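The Beaker Shelf

How I quit buying fancy jars and learned to love lab glass in the kitchen

I own too many jars. I know this because when we moved to Weston I packed them myself, in newspaper, over most of a sweaty August, and by the end I was giving them away to anyone who slowed down near the porch. Spice jars, jam jars, those tiny ones that hotel honey comes in (why did I keep those?). What I did not own was one single thing I could mix a salad dressing in without getting it on my sleeve.

So you can imagine how I felt the first time I poured from a beaker. A friend was making dinner, she had a plain lab beaker full of oil and vinegar next to the stove, and she tipped it over the greens and it just went where she pointed it! I asked where she got it before I asked what was in it.

Hers came from Gultton, a surplus store out past the rail yard that clears out old school and college stock. I went that same week. If you like a place with no music and bad lighting and shelves up to the ceiling, this is your place. The glass is in the back, in cardboard trays, and the man at the register told me they had taken in 3,000 pieces from one closed high school and had already sold 2,000 of them, mostly to people making candles. I came home with 3 beakers, a funnel and a very sore arm.

One warning before you run out and do the same. Buy new glass if you plan to eat or drink from it. I asked at the register what had been in the used ones and got a shrug, and a shrug was enough for me. My used beakers hold brushes, wax, lamp oil, furniture polish, cut stems. The ones for food came new from a kitchen supplier called Fakent, still in their sleeves, and they live on a separate shelf with a strip of red tape along the edge so that guests don't get creative.

Now, shapes. There's a tall kind and a squat kind, and I was surprised by how much I care about this. The tall ones take up less room and they're great for stirring, because you can really get going with a stick and nothing slops out. The squat ones are harder to knock over and much easier to wash, since your hand fits in. For anything oily I reach for the wider one every time. For flowers, tall. If you only have room for a pair, get one of each and set them next to each other, they look good like that.

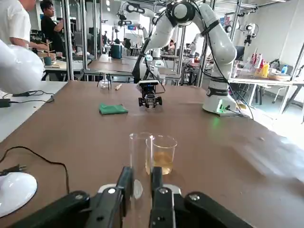
One with an amber-yellow layer in it, one waiting its turn. The folded green cloth stays within reach.

About that cloth - please have one. Clear glass shows everything, every thumbprint and every drip down the side, and a paper towel leaves fuzz. I like a dark rag, folded small, so I can wipe a rim and flip to a clean side and keep going. I wash mine by hand with dish soap and hang it over the faucet. It has never once come out looking nice and I've stopped minding.

The other thing that changed how I work was giving it all some space. For years I mixed everything on the corner of the counter between the toaster and the mail. Then I bought a big brown table from the Wijaya auction (it took two of us and a borrowed van, and we scraped the door frame) and suddenly I could spread out. Glass up front where I can see it, small bottles and sticks toward the back, a good empty stretch in between for my elbows. I break far less. I used to lose a beaker a month, easily.

Washing is simple. Warm water, soap, a bottle brush, then upside down on a rack. If there's a cloudy film left over from something oily, a splash of white vinegar and a long soak will usually take care of it. Don't go from hot water to cold, even with the sturdy stuff - I did that with my favorite and heard the tick from across the room.

And label things! I write on masking tape with a grease pencil, what it is and when I poured it. Yellow liquids in particular all look alike by the second week, and I once spent an evening sniffing 3 of them in a row trying to find the lemon oil. It was the last one. The first was floor cleaner, and my nose took until breakfast to forgive me.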